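Walside Holiday Lets: property listings data card

Version 4, 2026-03-01
Maintainers: Sverre Brekke, Akua Odoi

Summary

Walside is a table of self-catering property listings with the free-text descriptions that owners supplied. It covers cottages, apartments and converted farm buildings let by the week or for short breaks. The table holds about 3000 listings from 600 owners. It was built to test search and filtering in the Orance booking system and is now shared for general use.

Files

listings.csv has one row per property.
rooms.csv has one row per bedroom, joined on listing_id.
photos.csv has one row per photo, joined on listing_id.
changes.txt lists edits between versions.

All files are UTF-8, comma separated, with a header row.

Main fields in listings.csv

listing_id: text, stable across versions.
property_type: cottage, apartment, barn, lodge or other.
sleeps: integer. Cots and sofa beds are excluded.
bathrooms: integer. A separate toilet without a bath or shower is not a bathroom.
changeover: the day of the week on which stays begin, or "flexible".
pets: yes, no or ask. Blank means the owner gave no answer and should not be read as no.
beach_walk_min: walking time in minutes as stated by the owner. Not checked against a map.
description: free text, line breaks removed.

Collection

Owners filled in the Sulemana web form. Records were exported in October and cleaned with Irnico, our in-house script set. Cleaning removed phone numbers, email addresses and door codes from the description field. Street addresses were cut back to the nearest town. Prices were dropped because owners quote them on different terms.

Known problems

The sleeps value and the rooms table disagree for some properties, mostly where bunk beds were entered as one bed. Use rooms.csv if the two conflict. Owners who let several units on one site often paste the same description into each, so remove duplicates before training a text model. Kitchen equipment is listed unevenly. A missing dishwasher entry is not evidence that there is no dishwasher.

Photos

photos.csv gives a file name, a caption and a room tag. Captions are kept short. Tags come from a fixed list of 5 values: exterior, bedroom, bathroom, living, other.

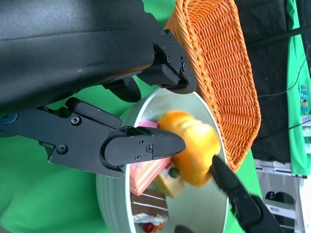
Toy food in a pale green bowl. Tag: other.

Loading

Read listing_id as text. Some values start with a zero, and spreadsheet programs will strip it. Empty cells are missing values in every column.

Contact

Send corrections to the maintainers with the listing_id and the field name. Accepted changes go into the next version and are noted in changes.txt.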